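Hadham Institute of Building Services
Household Equipment Care, Course 174
Handout for Unit 3: Upright Parts, Joints and Cords
February 2024

Instructor: Comfort Dramani
Workshop supervisor: Ravinder Vachon

Purpose of the unit

Unit 2 dealt with flat surfaces and shelving. The present unit turns to equipment that stands on a pole or a tube, such as floor lamps, pedestal fans, coat stands and display stands. Students will learn to inspect, clean and move such equipment without putting strain on the upright or on any cord that runs near it.

Terms used in class

The upright is the main vertical tube. A joint is any place where two lengths of tube meet, whether or not the upper length can slide. A collar is a separate ring fitted over a joint. The base is the part that carries the weight to the floor or the tabletop. The head is whatever the upright supports.

Students should use these terms in their workshop records. "Stem," "neck" and "foot" appear in some manufacturers' leaflets and will be accepted if used consistently.

Inspection of the upright

Begin at the base and work upward. The upright should meet the base squarely and should not rock when light pressure is applied with one hand. On white or pale finishes, a darker band partway up the tube often marks a joint or a collar. It may also be a line of dust or handling marks, and students should wipe the area once with a dry cloth before recording it as either.

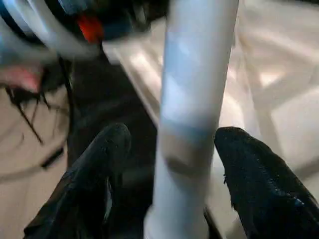

A joint that turns freely is to be reported to the workshop supervisor. Do not tighten it by gripping the head. Hold the lower tube just below the joint, turn the upper tube by hand, and stop at the first firm resistance. Tools are not used on painted or plastic tubing in this unit.

Cords and cables

Equipment must be unplugged before any cleaning or adjustment. Loose cables should be lifted clear of the upright and laid to one side in wide loops. Tight coils are not acceptable, nor is winding a cable around the tube for storage. Where several cables lie together, follow each from its plug to its other end before separating them. Damaged covering is recorded on the Luduner sheet, and the item is set aside.

Cleaning

Use a barely damp cloth on the tube and base, followed by a dry one. Round heads are wiped from the center to the rim. Cloths are issued from the Sugden Room and returned there at the end of the session.

Workshop record

Each student will complete one record for one item. State the type of equipment, the finish, the number and position of joints, and the condition of the cord. Records are due at the first meeting in March and should be placed in the tray outside Room 3699, Varkitz Building.

Reading for the next meeting: course packet, Unit 4, "Folding Frames and Hinges."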